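Cropper (grasp planner)

Cropper is the grasp planner I've been running at Sterkden, and I'm writing it up here so folks quit asking me in the hallway! It takes a depth cloud, proposes up to 54 hand poses, and throws out any that would bang a knuckle on something.
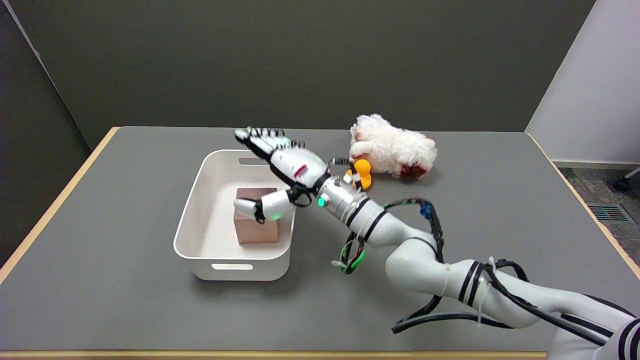
Page last changed: August, by Randa Hakim

With a cube down inside a bin, the walls are what eat up your options (the thumb has to get in there too). Giuliana Chambi added the wall check in version 3, and I love it. Plush toys are still a pain – the fitter wants hard edges, so turn on soft mode for those.

See also: Sarkatico, Clasley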